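Quick how-to for the Zelar hand gripper kit – the two-piece set from Siliņa, used in pairs for recording sort-and-place demos. Assumes you've charged both and done the firmware thing. Takes 10 minutes, less once you've done it twice.

## 1. Set the box

Any hinged parts organizer will do. Clear-ish plastic is harder on the cameras, so do that one second if you're new. Lid all the way open, flat on the table, behind the tray. Jaws wide before you come anywhere near it.

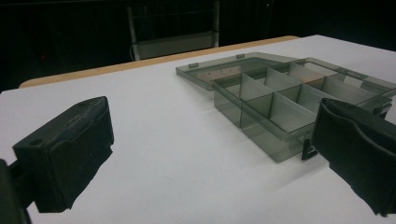
## 2. Check the finger view

Live view on the tablet, one gripper at a time. You want both fingers in and the tray between them. Latch should be visible next to the finger, at least part of it. If the picture is all finger, back off and try again. Empty compartments for the first run, always.
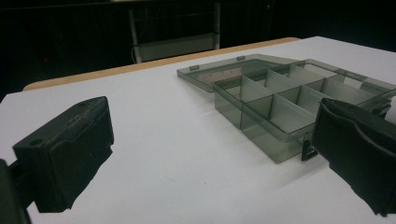
## 3. Park and place

- Block goes on the near side of the box, in the middle
- One gripper each side, jaws pointing in
- Cables off the work area. They will catch, mine did
- Hold still for 2 seconds after the beep, otherwise the start pose is junk and teh whole take gets thrown out

Overhead view should have both grippers and the whole box before you press record. 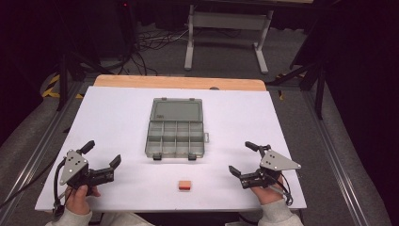 Liis Lapiņa wrote in to say the beep is too quiet with the fans on, and that you can swap it for a buzz under Settings > Cues. Good tip, doing that now.

## 4. Go in slow

Approach low, stop short of the tray, then close. Don't lean on the rim – a light box slides. Six takes per side is plenty for a first set, then export to Zastska and look at the error column. Anything over 49 ms lag, redo it. Usualy it's the USB hub.
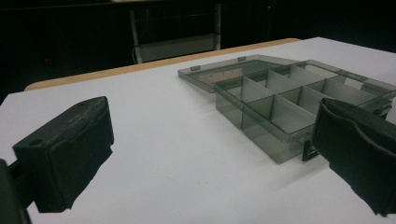
Povilas Rozīte disagrees about the hub and blames the pads: worn ones slip, you regrip, and the log reads it as lag. New pads are sold by Flerenham in pairs. Worth trying before you buy another hub.

Export files go in the April folder for now.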